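1/ Another week, another baby sleep gadget in my feed. This one is the Velex, a sound machine that "learns your child's cry." My youngest has had four different cries since breakfast. Good luck to it.

2/ The ad says babies sleep longer "from night one." I went looking for where that comes from. It's a survey of 346 parents, all of whom had already bought the thing. You spend that kind of money, you're going to tell people it works.

3/ I read the reviews too, the three-star ones, where people tend to tell the truth. Most say the same thing: fine for a week, then the baby got used to it. Same as the Skostex swaddle we bought in February. It lives in a drawer. 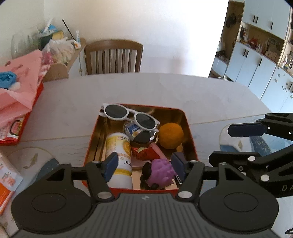
4/ Then there's the app. To hear the "calm score" you have to tap Allow on the microphone, all night, in your kid's room. Where does the recording go? I asked support on 14th August and got a link to the page I'd just read.

5/ A mom in my group swears by hers. Her baby is also five months old, and mine started sleeping better at five months with a box fan and a dark room. I'm not saying it's useless — I'm saying five months is five months.

6/ If somebody gives you one, sure, plug it in. Leave the app off. I wouldn't pay for it, and I really wouldn't pay for the monthly plan.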